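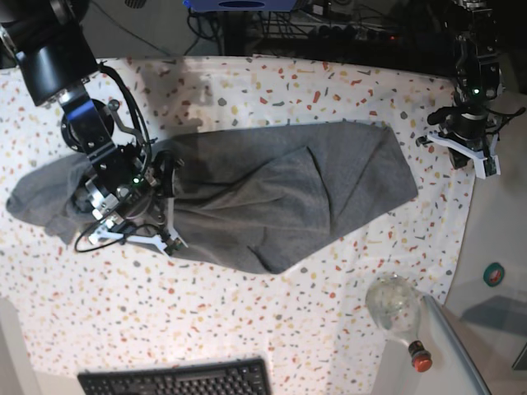
Last updated: Apr 22, 2022

A commercial laundry in Fledton has handed part of its folding work to machines, and the people who used to do all of it are still waiting to hear what their jobs will look like by the end of the year. Evdale Linen Service, which washes and returns 650 bags a week for hotels, gyms and two nursing homes, began running robot arms on the day shift this month under a lease with the equipment firm Zomier. The arms work in pairs at a table, one gripper clamped on the edge of a dark gray piece of fabric while the other hangs open just past the far point of it, and a keyboard sits at the near edge of the table within reach of whoever is minding them. Evdale calls that person a "cell lead." The job pays the same as folding did.

Management says no one has been let go and no one will be. A notice posted by the time clock says the system will "free team members for higher-value tasks." It does not list any. Workers on the floor said they asked for examples at a meeting in early April and were told that a list was being put together.

What has changed so far is easier to pin down. Two folding tables have been taken out. Overtime, which many of the folders counted on through the spring hotel season, has been stopped until further notice. People who used to stand side by side and talk their way through a shift are now spread between the sorting line, the loading dock and the robot tables, where the cell lead mostly works alone.

"I used to fold. Now I watch something fold, and when it gets it wrong I fold it," said one worker with 11 years at the plant, who asked not to be named while her own assignment is under review. She said she did not mind the machines and would be glad to give her wrists a rest. She did mind being asked to write down each mistake on a form, with the time and the type of item, on top of the work of fixing it.

Those forms are supposed to make the arms better. Zomier's sales material promises a table that can handle 100 items an hour once it has been set up for a customer's mix of goods. Evdale's own count for one recent shift, taped to a cabinet near the break room, was 183. That was for the full shift, and it included pieces a person had to finish by hand. A practiced folder can pass that number well before lunch.

Asked about the gap, the plant's operations office said in an email that early figures "are not representative" and that flat goods such as pillowcases go much faster than bulky ones. It did not provide figures for either. Zomier said output rises with time on site but would not say how much time, or name a plant where the promised rate has been reached.

The lease runs for five years. Evdale would not give its cost, nor say whether the contract assumes a smaller payroll further down the line. Three people have left the folding room since the winter and have not been replaced, which the company describes as normal turnover.

There is some case for the change. Folding is hard on shoulders and hands, and the plant has had trouble filling the late shift for as long as most of its workers can remember. Several of them said they would welcome a machine that took over the heaviest goods at the worst hours. The arms, though, run only on days – the shift that was already fully staffed – because that is when Zomier's support line is open.

Across town, Sproģis Laundry, a smaller family business that competes for some of the same hotel contracts, said it had looked at a similar lease last year and passed. It put the money into adjustable tables and a raise for its night crew, and says its late shift is now full.

Evdale plans to add a second pair of arms this summer. Workers said they learned of that from the electrician who came to measure for the outlets.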